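Chapter 2
Water and Heat in the Home Kitchen

Most families pay for heat every day without thinking of it. When we boil water in an open pot, a big part of the energy goes away with the steam. 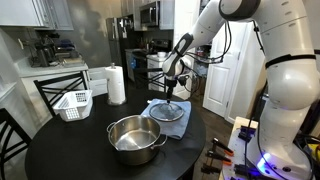 In this chapter we study where this energy goes and how we can measure it at home. You will need a kitchen scale, a thermometer and a little patience - water is slow to give good numbers.

We begin with the village of Carhuamaca, where Zoila Sotelo kept a cooking diary for 21 days. The village lies at 3,766 metres, so water boils there at a lower temperature and beans take much longer to become soft. In Section 2.1 we compare her diary with the one of Victor Shirima, who cooks near the sea in Clunthorpe.

Before you continue, please read again the part on air pressure in Chapter 1. Write down also how long your own family cooks rice or potatoes on a usual Friday. We will use your answer in the first exercise.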